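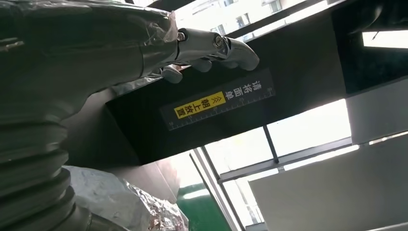 Adanech Negussie

Opened in June against the Oso cell, the parcel sorter build at the Dornville shared workshop. Status: open, workaround in place.

Symptom
The hand closes on command but reports position late on one finger. The delay shows up only when the wrist is pitched down over the label panel, the pose we use for approaching a parcel. With the wrist level, all finger channels agree. The controller logs "joint feedback stale" and drops to hold. Clearing the fault and resending the same pose brings it back within 15 cycles.

Setup
Arm controller running Moges, hand on its own serial bus through a Zeltska breakout. The hand cable runs along the forearm and enters at the wrist. Clear plastic film is still wrapped on the arm. Poll rate on the hand bus was 70 Hz when the fault was first logged.

Checks so far

1. Power. Measured at the breakout with the hand idle and with the hand closing. No dip worth recording in either case.

2. Software. Rolled Moges back one release. Same fault, same pose. Rolled forward again.

3. Poll rate. Dropped from 70 to 27 Hz. The fault still appears but takes longer to trip. This hides the problem and does not fix it. Left at 27 for the remaining tests.

4. Cable. Swapped the hand cable for the spare. On the first run after the swap there was no fault. On the second run it came back. The connector at the wrist end was reseated between those runs, so the two results can't be compared. My mistake, should have left it alone.

5. Film. Pressed the bunched film away from the wrist by hand and held it there while the arm went through the approach pose. No fault. Released it and repeated the move – fault on the first try. Did this three times with the same result.

Straight-finger test
Next I commanded all fingers to full extension and stepped the wrist through its range, reading back each channel at every stop.

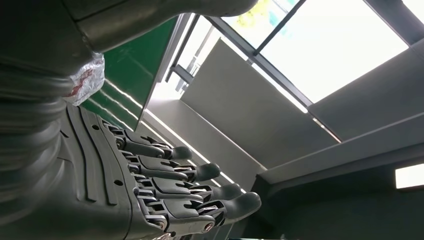 Fingers extended, film bunched on the forearm.

Readback was clean with the wrist level and stayed clean until the last part of the pitch travel. Past that point one channel freezes at its last value for a few cycles, then jumps. The other channels keep updating. Rolling the wrist has no effect at any pitch angle.

Current reading
The film is taking up clearance the cable needs. At full pitch it pushes the cable sideways at the connector and one conductor opens briefly. That fits check 5 and the freeze pattern. It doesn't explain why the slower poll rate helps as much as it does, and I would like a second opinion on that before closing.

Workaround
Pitch limit set 4 degrees short of the fault angle in the Moges config. The approach pose still reaches. Do not raise the limit to "see if it still happens" without writing it down in this ticket.

To do
Cut the film back from the wrist. Leave the rest on until the sanding bench is moved – the dust gets everywhere. Add strain relief at the connector. Repeat checks 3 and 5 at 70 Hz, original cable, connector untouched between runs. Post both logs here.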